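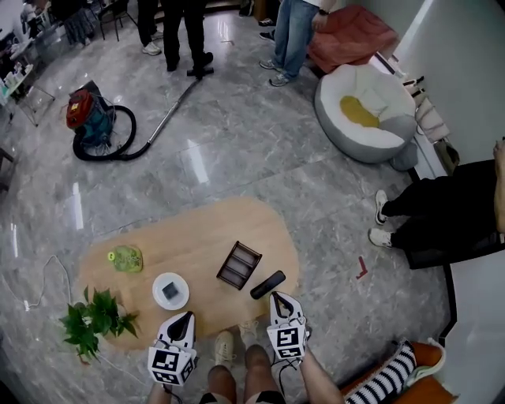
Slide 1. Table task with two hand-held grippers, seen from head height.

Last updated: May

Speaker notes: House rules for hand-held gripper sessions
Skjelbred site, morning slot

Slide 1
Leave this up while people sit down. Say who we are: the Plalwood recording group, two sites, Skjelbred and Skomudcombe. The talk is on the rules we work by when we record tabletop tasks with hand-held grippers. Questions at the end, except on safety, which people can ask any time.

Point at the table. A plate with a sponge on it, a slatted rack, a couple of other items. That is a normal load for us. The rule is in the Bilter sheet, section 2: nothing goes on the table that isn't on the task card, and everything on the task card is on the table before the operator picks up the grippers.

Slide 2: Before the session
Read the list, don't explain each line.
- Task card printed and on the wall.
- Markers on both grippers wiped and checked for peeling corners.
- Jaws opened and closed 7 times on each side.
- Cables run behind the forearm and clear of the lap.
- Floor walked once, all the way around the table.

On the floor walk, go back to slide 1 for a moment. Note the white cable on the floor to the left of the table, and the vacuum with its hose and wand farther back. Under the new sheet, cables get taped or moved, and cleaning gear goes out of the room. The old sheet only said "keep area tidy," and every site read that differently.

Slide 3: Markers
The markers have to face out and stay uncovered. Sleeves are the usual problem. Rule: sleeves above the elbow or tight at the wrist. No tape over a marker, even clear tape. If a marker is scratched, swap the whole housing and log it. Don't print a replacement on the office printer. Skomudcombe did this last winter and we lost an afternoon of recordings to a marker that was slightly too small.

Slide 4: People in the room
This is the part that gets pushback, so go slowly.
Look at slide 1 again. There are people standing past the far side of the table and one seated on the right. The sheet allows other people in the room on these terms:
- They know recording is on, and they have signed the form.
- They don't reach over the table or hand things to the operator.
- They stay outside the floor marks where a site uses them.
- Phones and screens face away from the table.

Faces are blurred before the files leave the site. If someone asks to be taken out, the session is pulled the same day. No discussion with them about it.

Slide 5: Seated work
Both feet flat. Chair height set so the forearms come up to the table without lifting the shoulders. Closed shoes. We stop every 52 minutes for a break of at least 8, and the timer is set by the session lead, not the operator. Some 7 operators told us in the spring survey that they had skipped breaks to finish a card. An unfinished card is fine. Mark it unfinished and move on.

Slide 6: Stopping
Anyone can call a stop. The word is "stop," nothing else. Operator puts both grippers down on the table and takes hands off. Log the time and one line on why. A session with a stop in it is still a good session and does not get re-recorded unless the card says so.

Slide 7: What changes now
Both sites move to the Bilter sheet from next month. The old sheets come off the walls. Copies are by the door. Ask each lead to take one and read section 4 before the afternoon slot.

If time is short, skip slide 3 and send it around.

Questions.

8 comments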